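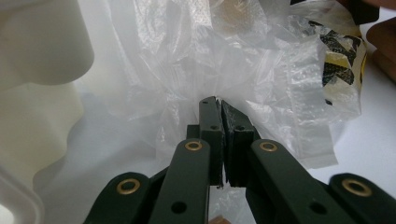

Section 2. Setting Up and Loading the Refrigerator

Applies to the Multent Tirninis compact refrigerator, with or without the freezer shelf. Built-in models use a separate guide.
Revised 2026-04-25

Read this section all the way through before you plug the unit in. The safety notes in Section 1 apply to every step.

Before you start

You will need a Phillips screwdriver, a small level and a soft cloth. The door hinge kit is in the crisper drawer, taped to the underside of the lid. The shelf clips are in the same packet. If the packet is missing, contact the dealer and leave the door on the side it came on until the kit arrives.

Check the outside of the cabinet for dents. A small dent in the side panel does not affect cooling. Do not use a unit with a bent pipe or an oily stain at the back.

CAUTION: Do not tip the refrigerator on its side to remove the carton base. Lift it off with one person on each side.

Placing the refrigerator

1. Choose a level spot away from direct sun, ovens and heating vents. Thick carpet blocks the air space under the cabinet, so put down a flat board first.
2. Leave 2 inches of open space on each side and behind the unit.
3. Turn the front feet by hand until the cabinet is level from side to side. The front should sit very slightly higher than the back, so that the door swings closed from halfway.
4. Peel off the blue tape and remove the foam blocks from under the shelves. There is another block behind the crisper drawer that is easy to miss.
5. Wipe the inside with warm water and a little dish soap, then dry it. Do not use bleach or scouring powder on the liner.
6. Let the unit stand upright for 4 hours before plugging it in.

NOTE: If the unit was carried lying down for any part of the trip, let it stand overnight.

Changing the door swing

The door is hinged on the right when it leaves the factory. Skip this part if that suits your room.

1. Make sure the unit is unplugged.
2. Pry off the cap over the top hinge and take out the screws. Support the door with your other hand.
3. Lift the door straight up off the bottom pin and lay it on a towel, outside face up.
4. Move the bottom hinge to the left side. The holes are already drilled and covered with plastic plugs, which go into the holes on the right.
5. Set the door back on the pin, fit the left-hand top hinge from the kit, and tighten the screws.
6. Close the door and look along the gasket. If it gaps at a corner, warm that corner with a hair dryer on low and press it into shape with your fingers.

Keep the old hinge. It cannot be used on the left, but you will need it if you ever change the door back.

First start

1. Plug the cord into a grounded wall outlet. Do not use an extension cord.
2. Turn the dial to the middle mark. The compressor starts with a click and a low hum.
3. Keep the door closed for 20 minutes, then open it and feel the back wall. It should be cool.
4. Place a refrigerator thermometer on the center shelf and leave it overnight. Turn the dial one mark colder or warmer in the morning if you need to, and wait a full day before changing it again.

NOTE: Gurgling and ticking are normal, mostly after the compressor shuts off. A steady rattle usually means a foot is loose or the cabinet is touching the wall.

Loading food

Wait until the thermometer reads 40°F or lower before you put in milk, meat or leftovers. Drinks and condiments can go in earlier.

Each glass shelf holds up to 25 pounds when the weight is spread out. The door bins are meant for lighter items, and a full row of large bottles can make the door sag over time.

Keep raw meat on the lowest shelf, in a dish with a rim. Fruit and leafy vegetables go in the crisper, but apples are better kept apart from greens. Leave a gap in front of the vent on the back wall. Food pushed against it can freeze even when the dial is set correctly.
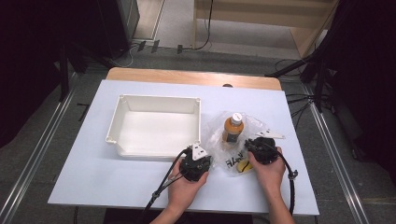

Can I leave groceries in their plastic bags when I put them in the refrigerator?

Take them out of the shopping bag first. Loose film can be drawn against the vent and block the air, and the shelf behind it will run warm. Bags that food is sold in, such as salad or carrots, are fine if they stay in the crisper or well forward on a shelf.

Does hot food need to cool before it goes in?

Let it stop steaming, then divide it into shallow containers and put it in. Do not leave cooked food out for more than 2 hours.

Why is there water at the back of the crisper?

The drain hole behind the drawer is probably blocked. Pull the drawer out and clear the hole with a pipe cleaner or a cotton swab, then pour in a spoonful of warm water to check that it runs through to the pan. If the water stands — or comes back within a day — see Section 4, Cleaning.

CAUTION: Never chip ice off the back wall with a knife or any other metal tool. A punctured liner is not covered by the warranty.

Write the model and serial numbers in the space inside the front cover. Both are on the label behind the crisper drawer, on the left wall.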